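Progress report to Serken: teaching lane following by demonstration on public roads
Project Peren, second reporting period, ending in June
Prepared by Ottó Szénási, Wurwood

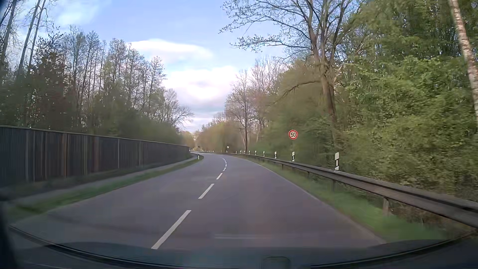

1. Scope of the period

The work plan for this period had two items: to collect demonstrations of ordinary two-lane driving from a human driver, and to train a first steering and speed policy on them. The first item is complete. The second is complete for steering and partly complete for speed.

The recording car carries a forward camera behind the windshield. Steering angle, pedal positions and road speed are logged with the video at a common clock. No control output goes to the car during collection. The driver drives normally and the log is the demonstration.

2. Demonstration data

We recorded 3000 segments, of which 2000 passed screening and went into the training set. Of the remainder, 300 were set aside for evaluation. The others were rejected, mostly for dropped steering samples or for clock drift between the video and the vehicle log.

The route set favors bends on roads with one lane in each direction, a dashed center line and a guardrail on the outside. Straight road is easy to collect and teaches the policy little, so Norbert Dobos rebuilt the sampling to draw more often from the approach to a bend and its first part. Segments with a speed limit sign in view are tagged by hand with the posted value, 50 being one of the classes.

The thin edge line has been a harder labeling target than the center dashes. Annotators lost it at distance, where guardrail, delineator posts and line run close together. The labeling guide now says to stop the line at the last point where it can be separated from the grass, and to leave the rest blank.

3. Training and results

The steering policy follows the demonstrated path through left and right bends in replay. Its main fault is late turn-in on left bends. The human driver begins to steer while the center dashes ahead are still nearly straight, and the policy waits until the curve is larger in the image. Adding a longer look-ahead target reduced the delay but did not remove it.

Speed is less settled. Two drivers took the same bend differently, and the policy learned something between the two. We have split the set by driver and will train on one driver first.

Windshield reflections were checked as a possible source of error. Masking the lower part of the image, including the car's own front edge, made no difference on the evaluation set. The mask has been kept because it lowers the processing load.

4. Remote correction

Demonstrations by a driver show only good driving, so the policy has little to learn from once it is off the path. The Hegedűs simulator rig is now used to fill this in. An operator at a wheel and pedals watches the policy drive and takes over when it drifts. The takeover and recovery are logged in the same format as the road data. We have completed 9 sessions. Operator delay over the remote link is still too variable for short recoveries - the log shows the correction arriving after the drift has peaked in several cases.

5. Deviations from plan

Night collection was planned for this period and has been moved to the next one. The spare logging unit was delivered with the wrong connector and had to be exchanged. There is no change to the total budget. We ask Serken to approve moving the unused night driving hours to the next period.

6. Next period

- Retrain speed on the single-driver set
- Fix the delay on the remote link and repeat the sessions affected
- Collect the night segments
- Deliver the labeling guide and the evaluation set to Serken for review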